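Fouad Aoun had put $1,859 into the arms before Afaf Nimri would come down to the workshop and look at them.

"My nephew does this puzzle," she said. "He's two."

"Your nephew didn't come in a crate from Trekel."

She pulled up a stool. She had heard the same voice from him in September, about the Zoubi, and the Zoubi was now propping the door open.

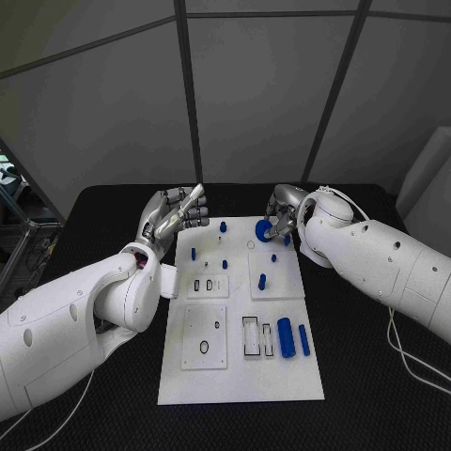
The blue disc, attempt 50.

"Which hole does it want?"

"The circle."

"Does it know that?"

He scrolled through his log, 905 lines of it, and didn't answer. Afaf looked at the silver fingers and then at the pegs still waiting their turn.

"I'll give it 7 minutes," she said, and took off her coat. "Then I'm doing it myself."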